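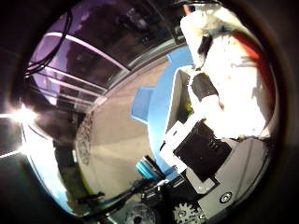 Wrist view from the Peltum hand, with a blue container in front of the window. Photo: Barkholm

Can a machine tidy a room yet? Barkholm publishes first results of the Wadier trials

Hladun, May 14, 2021 — Barkholm today publishes the first results of Wadier, its study on robots and small household chores. The question of the study is simple: which jobs at home can a machine already do, and which must still wait?

For this first part, the Peltum hand made 900 attempts in the company's test room in Hladun. The tasks were picking up an object, putting it in a tray or a container, and wiping a table. In 700 attempts the job was finished without help. In the other 200 a person had to step in, most often because the object slipped or was held at a wrong angle. 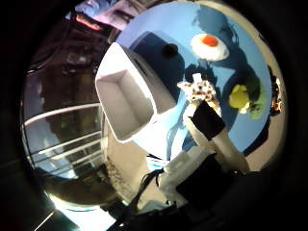
Small and light objects remain the most difficult. A person feels at once when a toy begins to turn between the fingers, but the hand notices it late, and sometimes it does not notice it at all. Direct sun from a window is also a problem — the cameras at the wrist lose detail, and the software then makes a poor guess about the distance.

Soft things gave a better result than the company expected. They give way under the fingers, so the grip does not need to be so exact. To hold a soft thing is however one task, and to clean with it is another. In the wiping task the hand left dry corners on the table in many attempts, and it needed 70 seconds for a surface that a person wipes in a few moments. 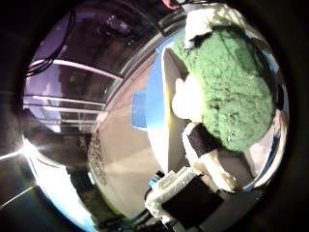
The Peltum hand grips a green, tufted object. Photo: Barkholm

Barkholm does not claim that the machine is ready for the home. In the opinion of the company, sorting in a shop or a stock room will come first, where the same objects return every day and the light can be controlled. Folding clothes and washing dishes were not part of this study.

The second part of Wadier begins in June, with new finger pads and with objects which the hand has not met before. The full report can be requested from the Barkholm press office in Hladun.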